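System News | Outpatient Services
2 min read

Brellik Health will move its outpatient infusion and wound care clinics into the Lodar Pavilion in February. Both clinics now share a floor with day surgery at Stirkance Hospital, and patients have told us for years that the waiting area is too small.

The new space has 10 infusion chairs, four private treatment rooms and its own pharmacy window. Lab draws will be done in the clinic, so patients won't need to stop at the main lab first. 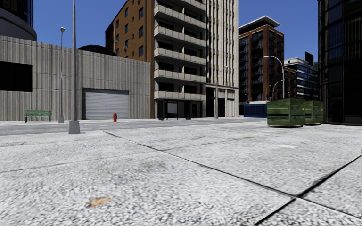

Paved plaza and ribbed building front.

Hours will change with the move. Infusion will stay open until 5 p.m. on weekdays and will add a Sunday morning session for patients on daily antibiotics. Wound care keeps its current schedule. Phone numbers for both clinics stay the same.

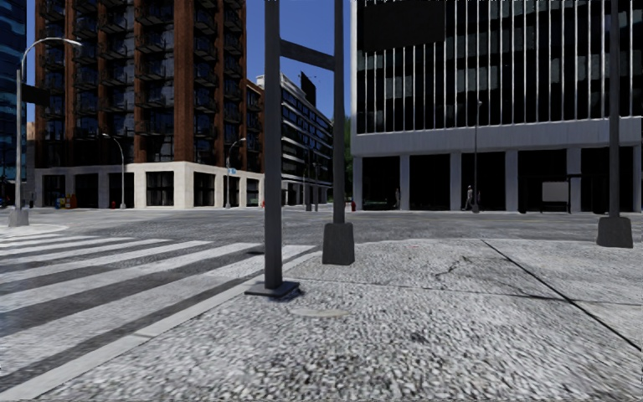 Metal poles beside the curb.

Existing appointments will carry over. Patients will get a letter and a text message with the new suite number, and anyone with a standing order does not need a new one. Referring offices should start using the updated form now. The old form will be accepted for two months after opening. 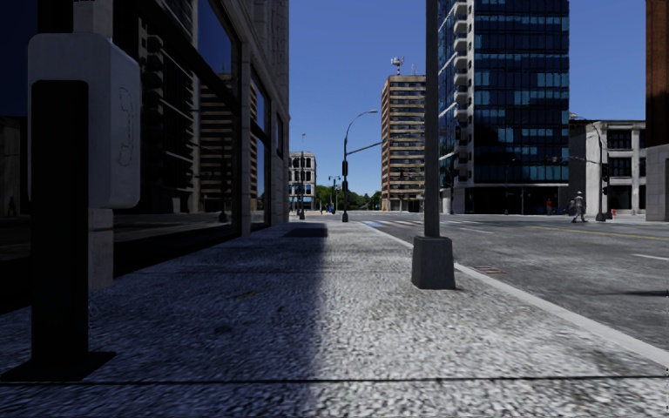 Sun and shade on the sidewalk.

The Khokhar Fund paid for the treatment chairs and for a small family room next to the nurses' station. Nursing staff from both clinics helped choose the layout and tested two chair models before the order was placed. 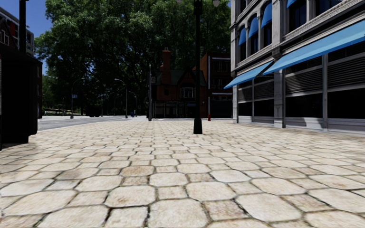
Staff orientation will be held in the pavilion during the week before opening. Managers should send their shift lists to the outpatient office by 4 p.m. on the last working day of the month. Badge access will be updated automatically for anyone on those lists.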